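**Ticket 626 – Gripper comparison, simulated Franka cell: grasp reported as closed, object lost on lift**

Status: open, pending vendor reply
Queue: Manipulation Support, Prenmont
Components: Ornen finger set, Dubey finger set, Forik controller
Severity: medium

**Summary**

The comparison of the Ornen and Dubey finger sets has been suspended at the statue task. With the Ornen set fitted, the Forik controller reports a successful grasp and proceeds to the lift, after which the object is found on the cabinet or on the floor. The Dubey set completes the same task under the same settings. The requesting team has asked whether the fault lies with the finger model, the controller or the task definition, as the September report cannot be issued until this is settled.

**Environment**

All runs are in simulation. The arm model, table, cabinet and lighting are those of the shared room set and have not been altered. The only item exchanged between runs is the finger set, together with its collision mesh and its entry in the controller's tool file. Start pose and random seed are held fixed for each pair of runs.

**Log**

09:10 – Ticket received. Logs requested for both finger sets.

09:45 – Logs received. 58 runs were carried out with each set. The Ornen set lost the object in 19 runs and the Dubey set in 2. In every Ornen failure the controller had already raised the "grasp closed" flag.

10:30 – Reproduced locally on the first attempt. The approach is from above, with the fingers closing at the top of the figure. Finger width at the moment of the flag is plausible and gives no warning by itself.

11:15 – Friction values checked. Both sets carry the same coefficient and the same contact softness. An earlier note in the team's folder states that the Ornen pads were given a lower value; this was true of a previous release and no longer applies. The note should be withdrawn.

11:50 – Contact points displayed and the run advanced one step at a time from the start of closing. The statue is an awkward object for a top grasp. One arm is raised overhead and the other is bent towards the hip, so that the upper part offers a narrow and uneven shape to the fingers, with most of the body and the square base standing beneath.

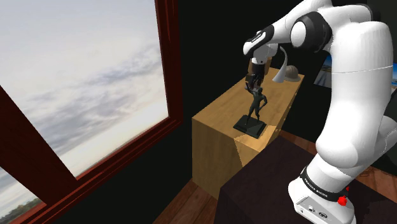
With the Ornen set, contact is first made on one side only. The controller treats the rise in motor effort as a completed grasp, although the second finger has not yet met the object. The Dubey fingers are wider at the tip and reach both sides within the same control step, and the fault therefore remains hidden in most runs.

13:20 – Tool file compared line by line. The Ornen entry has no value for the two-sided contact check. The Forik controller does not reject a missing value; it falls back to effort alone and writes nothing to the log.

14:05 – Value added by hand to the Ornen entry and the failing seeds repeated. The early flag no longer appears. Several runs now end in a timeout, with the fingers still closing when the limit is reached. The time limit in the task definition appears to be too short for this set, but it has been left unchanged, as any alteration would affect the results already gathered for the Dubey set.

14:40 – Collision mesh for the Ornen fingers inspected. The mesh is slightly shorter than the visual model at the tip. It is not yet known whether this is an error or a deliberate simplification. Query sent to Ornen.

**Interim findings**

The loss of the object follows from the grasp flag being raised early. The existing figures should not be used to rank the two finger sets, and the draft table should be marked accordingly. The Dubey results also need to be repeated – the two failures recorded there have not been examined and may have a separate cause.

**Actions**

1. Requesting team to confirm whether the time limit may be extended for both sets.
2. Support to add the two-sided contact check to every tool file in the shared folder.
3. Support to ask Forik whether a missing value can be reported at start-up.
4. Ornen to confirm the intended length of the collision mesh.
5. All 58 runs to be repeated for each set once items 1 and 4 have been answered.

**Note to requester**

Please do not edit the tool file locally while this ticket is open. The copy in the shared folder is read at start-up and will overwrite local changes without warning. Further logs should be attached to this ticket and not sent by separate message.

15:30 – Ticket moved to pending. Next review on receipt of the reply from Ornen.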